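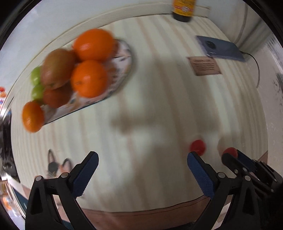 How to keep a scoresheet for your local American football team

When I moved here, I did not know what a down was. My neighbour Volkan Ertürk played for the Zolitz club, and after my third match on the sideline the coach put a clipboard in my hand. I have kept the sheet for our team ever since. This page is for parents and friends who get the same clipboard and feel the same fear.

What you need

Two pencils, a rubber, a board with a strong clip, and printed sheets. One sheet takes about 62 plays, so bring three for a full match. A pen is a bad idea in the rain. If your league uses the Yaman form, the columns are in a different order, but the method is the same.

Before the kick-off

Write both team names, the name of the field and who won the coin toss. Then ask each side for the list of shirt numbers. Do this early, as coaches do not like to be disturbed in the last ten minutes. In our league two players may share a number if one plays in attack and the other in defence, so put a small A or D next to these.

Writing down one play

Every play gets one line. Fill it from left to right:

1. The down and the distance. First down with ten yards to go is written 1-10.
2. The place of the ball. We write O for our own half and T for their half, then the yard line. O35 means our own 35.
3. The type of play. R is a run, P is a pass, K is any kick.
4. The shirt number of the player who had the ball. For a pass, write the thrower first and then the receiver, with a stroke between them: 9/84.
5. The gain or the loss. Put a minus before a loss. For a pass that was not caught, write a zero with a line through it.

Look at the referee before you write the gain. I lost many yards in my first season by writing too quickly and then not seeing the flag on the grass.

Penalties

When there is a flag, leave the line open and wait for the signal. If the penalty is accepted and the down is repeated, cross the play out with one thin line, so it can still be read, and write the penalty on the next line. If it is declined, the play stays and you write "dec" in the margin. 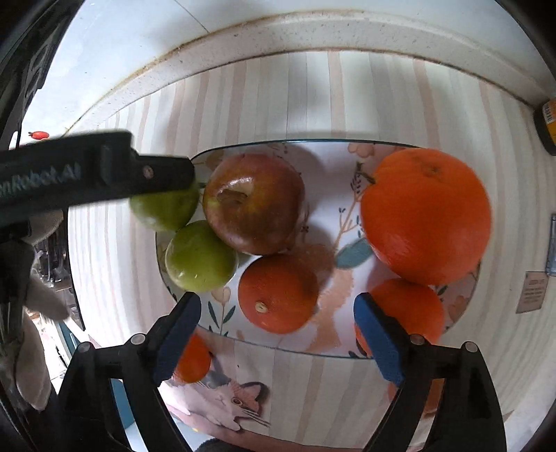 What should I do if I miss a play completely?
Leave the line empty, write only the new down and the new place of the ball on the line after it, and ask the person who holds the chains at the next time-out. The missing yards can be found from the two ball positions.

Adding up at half-time

Add the runs first, then the passes. Keep kick returns apart from both. A quick check: start with the place of the ball at the beginning of a drive, add all gains, losses and penalty yards, and you should arrive at the place where the drive ended. If you are wrong by five or ten, look for a forgotten penalty.

After the match

Copy the totals to a clean sheet on the same evening, while you still remember who wore which number. Müzeyyen Karaca, who kept our sheets before me, also wrote the season total on the back cover of the folder. Her last entry is 3146 yards, and I still use her folder.

Last changed: May 2021. The two-page form was replaced by the one-page form in March.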